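15th August

Shellac work, cont. Notes on the button lac batch and the brush tests, mostly so the November batch doesn't repeat the same mistakes.

Dissolved the Curnen button lac at a 2 lb cut in the wide jar. It took longer than the flake did, and there was still a soft lump at the bottom after the first night. Broke it up with a stick and left it again. Crushing the buttons in a cloth first would have saved most of that. The flake from Celell went in without any trouble but it is paler than what we had last year, so don't mix the two on one piece.

Strained both through a paint filter, then through old T-shirt cotton. The button lac left a brown sludge in the cotton, more than I expected. Wax is still in both. I let one small jar of the Celell settle and drew the clear part off the top with the syringe. That jar is marked DW on the lid. Please don't shake it.

Test boards: cherry, maple and one piece of the old walnut shelf. All sanded to 220, wiped down with alcohol, grain not filled. Two coats by brush, then a light rub with the gray pad, then two more.

Cherry: good. The button lac warms it up a lot and hides the filler patch near the knot. Brush marks on the first coat, mostly gone after the pad.

Maple: blotchy with the button lac. Fine with the dewaxed. I would use only the dewaxed on maple from now on.

Walnut: finish pulled back from one spot in the middle, the size of a quarter. Probably old furniture polish. Wiped it with mineral spirits, let it dry, tried again, same thing. Sanded it back and gave up for the day. Next try is a thin 1 lb coat over the whole board and leave it alone overnight.

Brushes: the Lumbao flat is better than the round one for anything wider than a hand. It holds more and lets go of it evenly. It does shed. I pulled 4 hairs out of the cherry board with tweezers before the coat set. Rinse it in alcohol and let it go stiff in its shape, no soap. It softens again in the jar in a few minutes.

The Clillier pad applicator is not worth reordering. Lint all over the edges, and the handle works loose once alcohol gets in the joint. A folded piece of cotton does the same job.

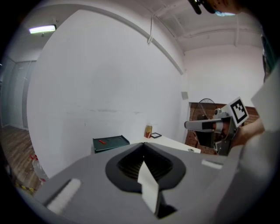 White table toward the back wall, behind the hand-held grippers.

Water ring test on the cherry: wet glass, left 14 minutes, faint white ring, gone by the next morning. Same test on the dewaxed maple left no ring. I want to repeat both once the boards have had a full month.

To do:

- relabel the alcohol cans, the old labels have dissolved
- order flake, small bag only, it doesn't keep
- cut three more cherry boards from the offcut bin
- try the button lac over the dewaxed on maple and see if the blotching stays away
- write the mixing date on every jar lid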